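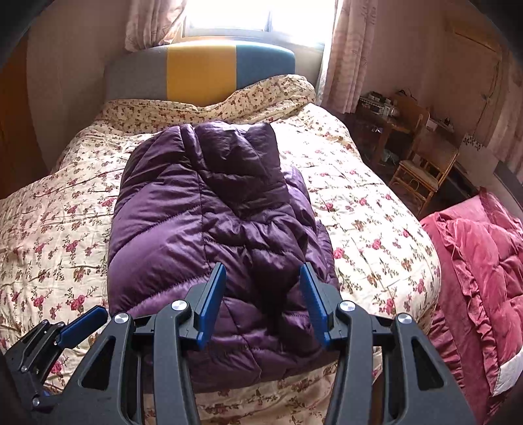
1/ Packing for a week in Clundance. My rule for cold places: one puffer jacket, folded lengthwise, goes in last so it can come straight back out at the station.

2/ Bag weighs 8 kilos so far. Marjatta did a whole November up there with less, but she's happy to wash socks in a sink and I'm really not!

3/ Train's at 46 minutes past, then the bus from Poston. Last time I missed it and spent ages in a café with a very good cheese scone – no regrets.

4/ Anyone know if the shop by the bus stop still does proper soup? Waraporn swears by the leek one.

5/ Right, books. I've got four out and room for two. The long one is 1,339 pages so that's staying home. Send me something short and cheerful please x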